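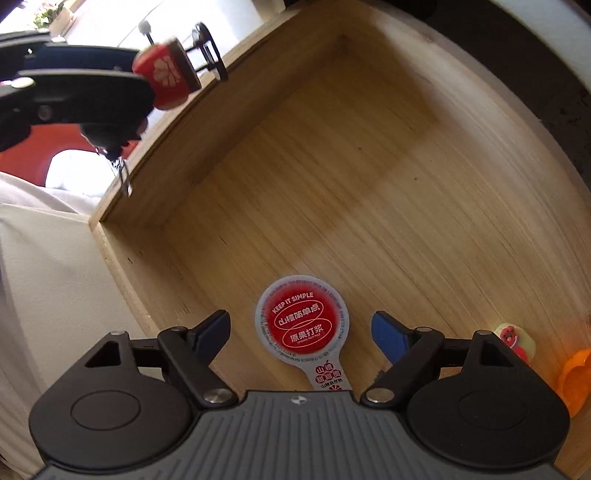 Movau Toy and Gift, Packaging Department

OCTOBER 2023

Movau changes how small capsule toys are unpacked, sorted and kept

Movau has moved the unpacking of its small collectible toys into shallow wooden trays. The change covers keychains, charms and other pieces that arrive inside hard plastic shells, along with the paper and film that come with them. It applies to all 384 items in the company's capsule toy range.

Until this spring the pieces were opened on a long shared bench at the Bolger warehouse. Shells rolled off the edge, paper tabs went out with the trash, and keychains were sometimes put away without their wrappers. The Packaging Department tried the first trays in April and kept them.

The trays are made of light plywood and left unpainted. The sides are low enough to reach over and high enough to stop a shell from rolling away. Each tray holds the contents of one delivery bag at a time, and everything from that bag stays in the tray until it has been checked against the packing list. There are 24 trays in use at Bolger and 15 more at the smaller Isix stockroom.

A typical bag is a mixed lot. It can include a Hello Kitty camera keychain with a short chain and a split ring, a pair of orange shells, a clear wrapper with a barcode label, and a flat round paper piece with a tab, printed in red and white.

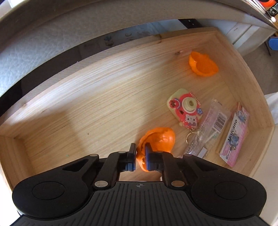
Shells are set to one side first. They take up the most room, and matching ones are kept together so they can be used again for store displays. Toys come next. The ring and chain are looked over for bends, and the printed face is wiped with a dry cloth. Wrappers with a barcode are kept flat and scanned before anything else is done with them. Paper pieces go in an envelope marked with the bag number.

The new steps add a little time to each bag. The department has accepted this, as fewer items now have to be looked up a second time. Returns for missing wrappers were the most common complaint from shops that sell to collectors, who often want the toy and its original packaging as a set.

The sorting guide has been rewritten to match and runs to 17 pages, most of them lists of shell colors and sizes. Shops that carry the range will receive a printed copy with their next order. The guide also covers how to store empty shells, which should be nested open side up and kept out of direct sun.

Trays are built by Ramov, which also makes the shelving at both sites. Shops may order them in the same size for their own back rooms through the usual Movau order form. Orders are filled in the order they come in, and delivery is combined with regular stock shipments.

Questions about the trays or the sorting guide can be sent to the Packaging Department at Movau.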